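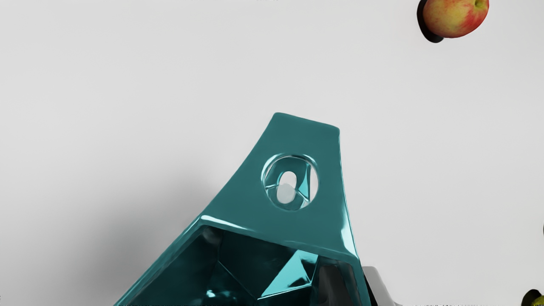 Simulated wrist view: gripper housing with an apple on the work surface. Rendered.

About Skenow

Skenow builds and tests end-of-arm tooling for fruit handling. We design gripper housings, write the control software that runs them, and maintain a simulation environment in which both are tested before any hardware is cut. Our customers are packing houses and the integrators who supply them.

The company was started by Relu Stanciu and Teresa Wieczorek, who had worked together on conveyor controls at Lykkegaard. Relu runs mechanical design. Teresa runs simulation and, after the events described below, also signs off every release.

What we do

Most of our work falls under two product names. Luloveck is our family of grippers for round and nearly round fruit. Wadudico is the simulation package, which we use internally and license to integrators together with the tooling. A typical project starts in Wadudico with the customer's fruit sizes and bin layout, moves to a bench cell in our shop, and ends with an acceptance run on the customer's line.

We do not build arms, conveyors or vision cameras. We mount to what the customer already has.

The March fault

New customers usually ask about the fault that stopped deliveries of the second Luloveck model, so we keep the account on this page.

In March, a Luloveck unit on acceptance at a customer's packing line closed on an apple, reported a good grip, and began its transfer move with the fruit held only on one side. The apple left the gripper partway through the move and landed inside the guarded area. The arm continued to the drop position and opened on nothing. The cell logged the pick as complete. Over the same shift the log showed 600 completed picks, and the count at the discharge end came to 204 fewer.

There were no injuries. The guard doors were closed and the interlocks worked. The line operator stopped the cell by hand after noticing the fruit on the floor, and our technician on site locked it out. We stopped all deliveries of that model the same afternoon.

Cause

The grip signal came from a position check on the fingers. If the fingers stopped short of fully closed, the controller assumed that fruit was between them. On the failed picks one finger had stopped against its own linkage, which was binding under side load. The controller read this as a held apple.

The binding had not shown up in simulation. Our joint model at the time had no friction term that depended on side load, so the simulated linkage moved freely at every angle. All the simulated picks passed, and we took that result as grounds for shortening the bench test from 70 hours to 20. The bench test was then run with fruit presented square to the gripper, a condition in which the linkage did not bind.

The mechanical fault was minor. The decision to shorten the test was ours, and it let the fault reach a customer.

What changed

The linkage was redesigned with more clearance, and units already delivered were refitted at our cost.

The controller no longer accepts finger position alone as proof of a grip. It also requires a force reading from each finger, and it checks both again before the arm starts to move and once more before release. If either check fails, the arm holds still, the pick is logged as failed, and the cell asks for an operator. This adds a short delay to each cycle — customers should allow for it when sizing a line.

Wadudico now models joint friction under side load, using values measured on our own bench. Test sets include fruit lying off center, fruit close to the housing and mixed sizes. We also run a set in which faults are put in on purpose, and the software has to report every one of them. A release that misses any is sent back.

Bench testing is back to its full length and cannot be reduced on the strength of simulation results. Changing that rule takes both founders' signatures. So far neither has been asked for one.

Fault reporting

Any customer running a Luloveck gripper can report a suspected fault directly to the engineering desk. Send the controller log, the software version and the approximate time of the event. Please leave the unit as it was found if this can be done safely, with the arm locked out. Do not reset the controller before saving the log: the finger force record is overwritten on restart.

Reports are read by an engineer the same working day. Confirmed faults are listed in the service bulletin that goes to all license holders, including those whose units are not affected.

Working with us

Integrators who want to evaluate Wadudico can request a trial license through the contact form. Shop visits are by appointment, and safety footwear is required in the bench area.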